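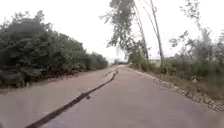 Ticket 3306
Product: Orneo path rover, remote teaching mode
Site: Plestthorpe
Opened by: Wenche Skjelbred, 1 April 2022
Status: waiting for customer

Problem: I drive the rover by remote control to teach it the straight path. When it repeats alone, it follows the dark seam in the asphalt and goes slowly to the left, near to the bushes. I have taught it 78 runs.

Reply from support: Please check if the seam is marked as "edge" in the teaching settings. Also send the log from one bad run.

Update: It was marked as edge. I removed the mark and taught 2 new runs in the right half. Now the rover keeps its side, but it stops at the gravel with error 3127. Log is attached.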